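Installing the closet rail in your Nistwood wardrobe frame

Read all steps before you start. You will need a level, a Phillips screwdriver and a 5 mm hex key (supplied).

1. Fit the two end brackets to the uprights at the same height. Finger-tighten only.
2. Lower the rail into the brackets and check it with the level.
3. Tighten each bracket a half turn at a time, alternating sides.

Caution: Do not hang anything on the rail until both grub screws are seated.

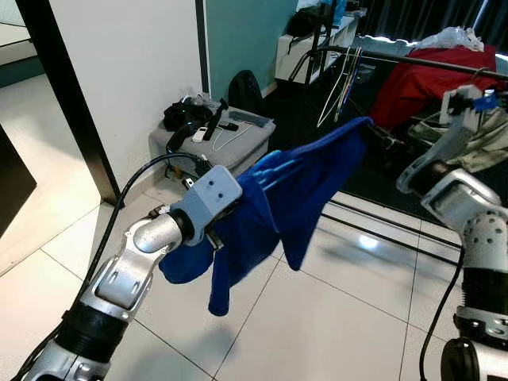
Blue cloth near a black metal rail.

4. Load the rail from the centre outward. Keep heavy coats near the uprights.

Note: Rail kits with a part number ending in 687 use the short grub screw. The long screw will mark the upright. Replacements can be ordered from Purnosura under code 1371.

5. Set the hanger spacing to suit your clothes. Winter jackets need more room than shirts.
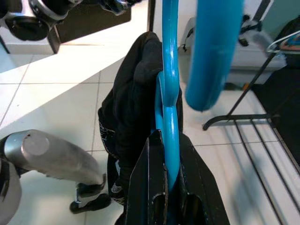

Nistwood Owner's Guide, page 8

6. Peel the backing from the floor pads and press one under each foot. On tile, clean off any grout haze first or the pads will lift.
7. If the frame rocks, turn the levelling foot clockwise to raise that corner.

Caution: The frame must be anchored to a stud in homes with small children. The Flirnberg strap is sold separately.

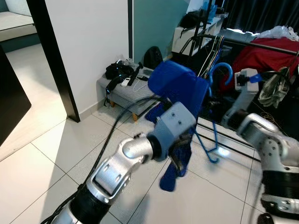 CARE AND MAINTENANCE

8. Wipe the rail with a damp cloth and a little dish soap. Do not use abrasive cleaners on the coloured end caps.
9. Check the grub screws every March and again whenever the frame is moved.

Note: Light scratches can be covered with Gavrilă touch-up pen 3000. Let it dry overnight before hanging clothes. 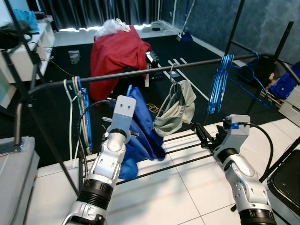

Black metal rack on a white tiled floor.

10. To move the frame, take all clothing off and remove the rail first.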